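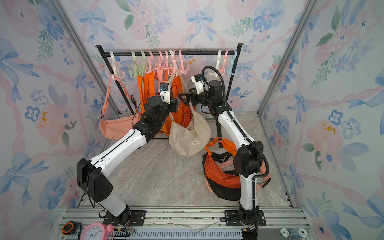
How should shoulder bags be stored so that the straps keep their shape?

Hang each bag by its strap from a hook of its own, with nothing heavy left inside, and rest it on a shelf from time to time if the strap is thin or the bag is large.

The Vollosora Wardrobe Advice Service receives this question regularly, and the following posts set out our current guidance. It replaces the leaflet issued in January.

1. Empty the bag before it is put away. Coins, keys and chargers should be removed from all pockets, including the inner ones. A strap that carries weight overnight will stretch at the stitching first.

2. Multi-prong hooks on an ordinary clothes rail are suitable for most everyday bags. Members are asked to leave one prong free between bags wherever the length of the rail permits.

3. Soft, slouchy bags may hang lower than expected. Please check that the bottom of the bag is clear of the floor, and shorten the strap by a notch or two if it is adjustable.

4. Several bags of the same colour may be grouped together on neighbouring hooks. Strong colours such as orange should be kept apart from cream and other pale fabrics in humid rooms, where dye may transfer.

5. Sling bags should be returned to the rail after use. Left on the floor, they gather dust in the folds and the straps become tangled. Where a rail is full, a shallow basket is acceptable.

6. Curved bags keep their line best when hung by the full length of the strap. Beatriz Serrano of our repairs desk recommends a single sheet of tissue inside, loosely crumpled. Newspaper should not be used, as the ink marks linings.

7. We have been asked whether coloured hooks serve a purpose. They may. In a shared household, one colour for each person saves a good deal of searching in the morning. The colours themselves make no difference to the bags.

8. Leather bags weighing more than 2 kg when empty should not be hung at all. They should stand upright on a shelf, with the strap laid inside.

9. A correction to the leaflet: the Grinness storage session lasts three hours, and places must be reserved in advance. Csenge Bakos will confirm reservations by letter. We regret the error.

10. Questions concerning torn straps, broken clasps or replacement buckles should be addressed to the repairs desk and not to this account. Please state the material of the strap and its width in millimetres.

Guidance on belts and scarves will follow in a separate set of posts.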